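2020-05-07

Right, I've had the Sendlow arm kit on trial for 21 days now and I have THOUGHTS. A thread, mostly gushing.

We strip down old desktops at Mellton, and drive bays are the fiddliest bit of the job. Cables everywhere, plastic tabs, no room for knuckles. I fully expected an arm to hate it.

It doesn't hate it! The two-finger gripper that comes in the box is slimmer than I'd guessed from the Costigan one we tried before, and the wrist camera looks straight down between the fingers, so you can see what you're about to pinch.

Setup took me roughly 5 hours, and most of that was me misreading the mounting chapter (the bolt pattern drawing is on page 38, go there first).

Grumbles: the cable clips are flimsy, and the software forgets your grip force setting every time you restart it. Plalley, who sell it over here, tell me a fix is due in June.

Gripper's own view, blue plastic and all:
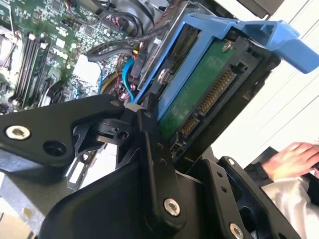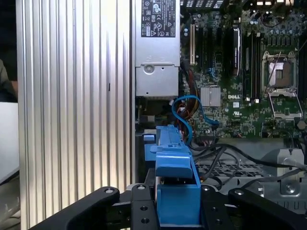
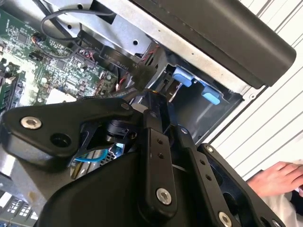 Oksana asked underneath whether the grip force can be set per part or only once for the whole job, as her trial unit kept squeezing thin plastic far too hard. Per part! It's in the second tab of the settings, and I start low and nudge it up 2 notches at a time.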